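Ticket: table clearing add-on, pick failures on shiny surfaces
Opened by: Ostness trial desk
Supplier: Mengate
Status: open, second reply from supplier received April 2021

The Mengate brochure says the Grulura package clears "everyday litter from any household surface". We have our doubts. Over 400 attempts on the trial unit, soft items were missed far too often, and the log marks nearly 150 of those as "completed".

Supplier's first reply: recalibrate and retry. Done, no change.

Supplier's second reply: the table is too glossy, use a cloth. A cloth was not in the quote. Gunnlaugsson, who sold us the licence, say it isn't in theirs either.

Tissue and bottle on the varnished table, gripper in front: 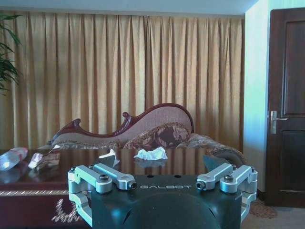

Does the licence fee cover a change of fingertips?
Only if Mengate accept the fault as theirs, and so far they have not said so in writing.

Asked for:
- a corrected log that separates "closed" from "picked up"
- 2 spare sets of fingertips on loan
- the test results behind "any household surface"

Payment of the June instalment is on hold until the first item arrives.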